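Grevach > Working Papers > Shared Office Supplies > Section 3

3. Packet handling in shared offices
M. Abera

Small flexible packets were the most frequently exchanged item at both office sites, Anudside and Hikotville. Each packet was logged on issue and again on disposal, following the Kahsay protocol. Handover was defined as the interval in which both parties held the packet at once. Grip position at handover was coded as top, side or bottom edge.
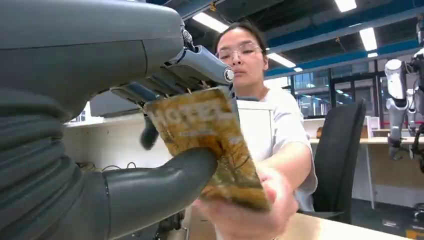 Coding was repeated after 30 days by Mesfin Abera, and disagreements were settled by a second reading of the log. Packets issued in March were excluded -- the supply cupboard at Hikotville had been moved that month.

Figure 2. Office site, packet exchange period. 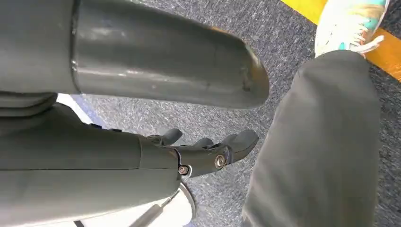 Floor covering was recorded separately for each site, as spilled contents are harder to recover from some surfaces than from others. Hard floors were swept once per shift. Where there was carpet, as in Figure 2, the area was vacuumed and the residue weighed after 5 shifts. Residue from torn packets made up nearly 30 percent of the total by weight; the remainder was paper dust and grit. Bottom-edge grips were not associated with higher residue at either site.

2 comments | 3 shares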